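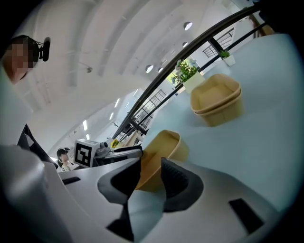 Hand-held gripper with paper bowl, bowl stacking task.

Progress note to Oltcombe, grant period to 28 Feb 2019
From: Mwanaisha Mabula, Steltero

Draft handling rules now at version 7. Main changes since January:
- Operator checks finger pads before each session, initials the sheet. No initials, session doesn't count.
- Faces blurred before anything leaves the building. Was "before release", too vague.
- Dropped bowl = log it, keep the recording. Do not redo and delete.
- Straps and head gear adjusted between takes only.

Recordings: 1,048 passed review against target of 2,000. Behind, yes. 51 sent back, mostly missing initials, a few with the wrong task name. Tumaini Nyaga is re-checking those now.

Still open: wording on bystanders in the background. Kavby want written consent from all of them, we think so too but need a shorter form. Draft attatched.

Spend on track. Need your comments on section 4 befor we print.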